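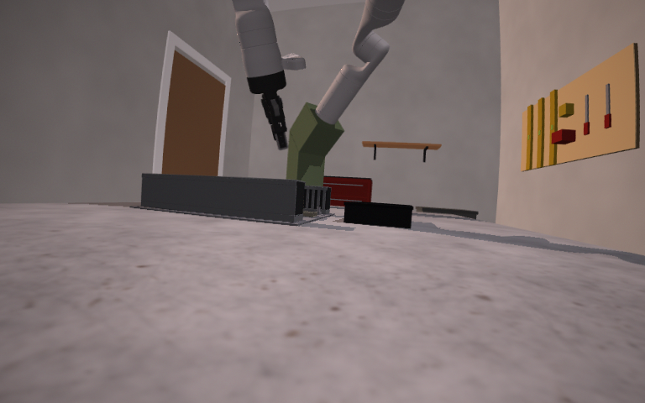
Kobina Issahaku wants it known that the arm is the cheap part of the cell, and he has the Delberg quote to prove it.

Week 2 notes: budgeting. Price the arm, then the gripper, bins, racks and bench. Mounting plates: 975 each. Freight from Midtbø: about 1000, before anyone says "customs." Training is a separate line, and it's the one people delete first.

Draft budgets due in July.

Comments

Flostitz: Does the shelf count as equipment?

Stosemville: Ours went under "furniture." Accounting sent it back.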